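How do I look after a pale wooden table?
Posted by Bohdana Romaniuk, August 20, 2022

I've just bought my first proper wooden table, second-hand in Rosmont, for 80 pounds and I love it! Wax or oil, though? Mine has a light, honey sort of grain like this one.

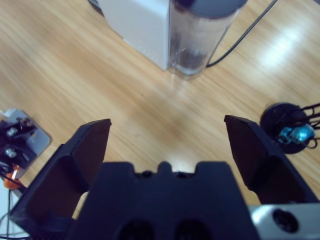 Pale grain, running diagonally

Silvana Bragança
Oil, every time! Thin coat, wait 30 minutes, wipe off the extra – always along the grain. Ours gets coffee on it daily and we redo it each March.
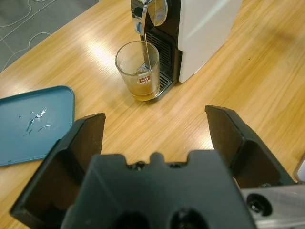 Coffee things on a light wooden table

Chaminda Pathirana
wax. less faff

Jucélia Amaral
Find out what's on it already, as oil won't soak into varnish.

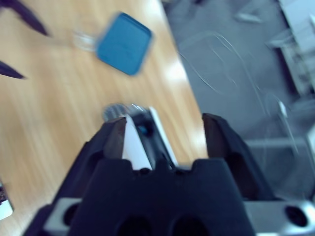 Try a drop of water underneath first. If it beads up, leave well alone and just enjoy it!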